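Ceteo – Collecting demonstrations at Grustholm
Frequently asked questions for operators and partner groups
Last updated 10 July 2025

What is the aim of the collection?

We record how people guide the robot arm through simple handling work, so that the learning system, Linirov, has enough examples to learn from. The first target is 400 accepted episodes. One episode is one attempt at one task, from the start signal to the stop signal.

Which objects do we use?

For the first tasks we use soft foam blocks in a few strong colours and one white bin. The blocks are light and they do not damage the table if they fall. Please use only the blocks from the task box. If you bring a similar block from home, the colour will be a little different and we will have to remove the episode afterwards.
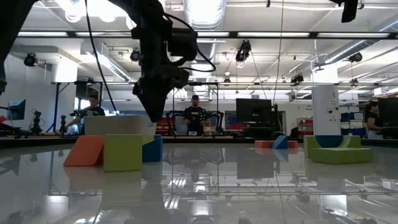
The start position of the blocks must change from one episode to the next. New operators like to put everything back in the same neat places, and this is the most common mistake we correct. Turn a block on another side, let one lean on another, move a group to the other end of the table.

The table top is shiny. Is this a problem for the recording?

We were asked this many times. The reflections make the work harder for the vision part, but we decided to keep the table as it is. The rooms of our partners also have shiny surfaces, and the system should see such surfaces early. Please do not cover the table with paper or cloth. Wipe off the finger marks before your session.

May other people be in the room while I record?

Yes. People may work at their desks and walk behind the table as usual. Only the area within the reach of the arm must be free before you give the start signal. Everybody who can come into view has to sign the consent form first – visitors also.
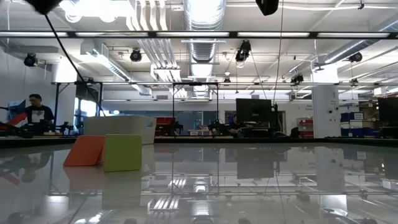

How long is a session?

One session is 2 hours, with a break in the middle. Tired operators make slow and uncertain movements, and Linirov learns these as well. If you feel that your movements become worse, stop earlier and write it in the session notes.

Should I delete a failed attempt?

No, please keep it. Mark it as failed in Sanna, our labelling tool, and choose the reason from the list. If the object slips and you take it again without stopping, this is still one episode, and often a very useful one. Delete only the recordings where a camera was not running.

Do you also collect examples with soft or thin materials?

Yes, these belong to the second group of tasks. Thin material is more difficult than blocks, as it changes its shape all the time and other objects can be seen through it. Close the gripper slowly, and wait one moment before you lift. Fast movements give blurred pictures in the wrist camera. Some blur is acceptable, and you do not need to repeat an episode only for this.
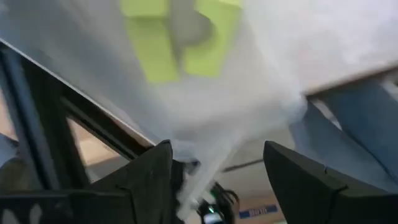
Operator FAQ – page 2 of 8

Who checks the episodes?

Each episode is checked by a person who did not record it. The checker looks at the video from all cameras and compares it with the label in Sanna. Until now we have checked 1322 recordings, and this number includes the trial sessions, which do not count for the target.

Can our group receive the data?

Partner groups can ask for the accepted episodes after the collection is closed, which we plan for December. The failed episodes are given as a separate package. Please write to the Ceteo office at Grustholm and tell us in a few lines what you want to train and where the data will be stored.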